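Notes for the costume night talk, Stondard library, upstairs room

Start once the tea's gone round. Hold the hat up first, don't explain it.

So this is the hat off my Pirate Captain outfit, and I made it out of a sunhat, a tin of black paint and far too much glue. I wore it to the Putau street carnival in May and it survived the whole parade (the boots didn't, we'll get to the boots). Tonight I want to talk you through putting a pirate together from the charity shop up, and where I'd spend money if I had any.

Coat first. Everybody goes looking for a pirate coat and you'll never find one. Look for a long woman's winter coat, a size too big, dark red or navy, and turn the cuffs back as far as they'll go. Mine came from the Dekker Street shop. Line the cuffs with curtain fabric, something loud and a bit horrible, because from across a road it reads as brocade. Four big brass buttons on each cuff and you're done. PASS THE COAT ROUND HERE.
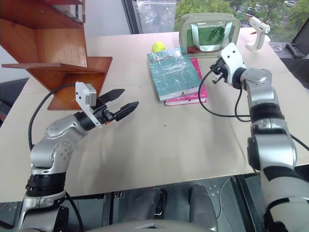
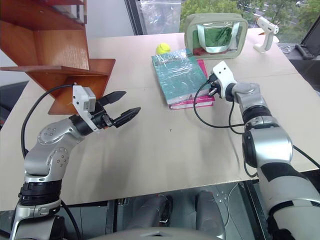
Sleeves are the bit people get wrong, so slow down here. A pirate shirt needs a great big floppy sleeve gathered tight at the wrist, and if you leave it loose it just looks like a nightie! I like to think of the arm in sections, the same as those silver arms with their black bands: big shape, dark band, big shape again. So I tie a strip of black ribbon above the elbow and another at the wrist, and the cloth puffs out in between. Cheap, quick, and you can take it off again and wear the shirt to work.

Ask who's got a sewing machine. If it's hardly anyone, skip the bit on gathering stitch and show the safety pin version.

Boots. Right. I glued fake leather cuffs onto my wellies and they came off before we'd got past the bakery. Use elastic, stitched into the cuff, and pull it over the boot like a sock. Knee high is plenty.

Hair and face: brown eyeshadow for the dirt, a bit of red round the eyes, and leave the drawn-on beard alone unless you've practised it. I use the Marko kohl pencil and smudge it with a cotton bud. Beads in the hair look lovely but they do click when you walk, and you will hear it all night.

Show the belt last. Two belts, one through the loops and one slung over the coat. Sash under both.

Questions, then hats on for anyone who wants a go.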